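Orcombe Hall ventilation and damp works
Interim progress report to the Toivonen Fund
Covering period to end of January
Prepared by Ita Cronin, with notes from Bart Verhoeven

Short one this time, sorry. Full accounts go with the final report. Leena, you asked for the main points on two pages so I have kept to that.

Where we are

Kitchen end finished. Main hall nearly. Back corridor and the small meeting room not started, see below. We are 3 weeks behind the plan you agreed, mostly down to the roof lead (not in your grant, but nothing inside could be closed up until it was done).

Damp readings in the north wall are coming down but slowly. Bart takes them first thing, before the heating comes on, same marks each time. The bottom course is still the worst. Tapio Juntunen came over from Kaker to look and thinks the old cement render outside is holding water in. He wants it off and lime put back. We agree with him but it was not in the original scope. More on that under Money.
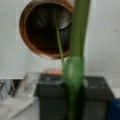 The playgroup is back in the main hall in the mornings. Lunch club never left, they just moved to the chapel for the bad fortnight and grumbled about the chairs. Evening lets still down on last year. Two regular hirers went elsewhere over the winter and one has said they will come back once the heating is sorted. Other one has not replied to emails, will ring.

Money

Grant paid so far has all been spent or committed apart from the retention. One change to tell you about. We had £2000 down for floor repairs in the main hall and when the boards came up the joists were in far better shape than the survey said, so only half of that was needed. That leaves £1000. We would like to put it towards taking off the render on the north side. Minttu Honkanen at your end has said this needs a written request, so please take this as the request. If you need it on a form send me the form.

Kaker's quote for the render is fixed until the end of March. It does not include scaffolding. We think we can share the scaffold that is coming for the gutters if the dates line up, and Bart is chasing that. If they dont line up we will have to come back to you or leave it until the autumn.

Steltex delivered late and then delivered the wrong membrane. Replaced at no cost to us but it lost us most of a week and the plasterer had gone to another job by then. Have asked for something off the final invoice. No answer yet.
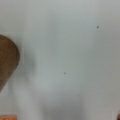 Orcombe Hall Buildings Group

People

28 people came to the open evening, which is more than came to the last two put together. It rained, so they could all see the new gutter outlet doing its job. Main things raised:

Heating timer. Too complicated, people leave it on. We will get a simpler one and put a card up next to it.

Parking during the works. Skip goes when the corridor is done, not before.

Whether the stage is coming out. No. It has never been in the plans and I dont know where this keeps coming from.

The door training for keyholders is done except for the Brownies, whose leader is away. Fire log up to date. Asbestos check on the back corridor came back clear, report attached at the end of the email.

Problems and risks

Back corridor is the main worry. The plaster on the left as you go in sounds hollow nearly all the way along and we wont know how much has to come off until somebody starts. There is a bit of contingency left but not alot. If it goes over we would do the corridor and leave the meeting room as it is for now. The room is useable, just ugly.

Drying time. We had hoped to paint the north wall in spring. Not sensible with the readings where they are. Paint has been ordered and will keep.

Bart is out for part of February having his knee done. I will do the readings while he is off and Kaker know to ring me instead of him.

Next period

Corridor plaster off, then made good
Gutter scaffold, and the render if you say yes
New heating timer
Chase Steltex
Hire rates for next year to be agreed and put on the noticeboard

What we need from you

A yes or no on moving the £1000, before the Kaker quote runs out if at all possible. And confirmation of when the last instalment is paid, whether its on completion or on receipt of the final report, as the agreement says one thing in section 4 and another in the schedule.

Receipts are scanned and in the shared folder. Two are missing, the timber yard is sending copies.

Ita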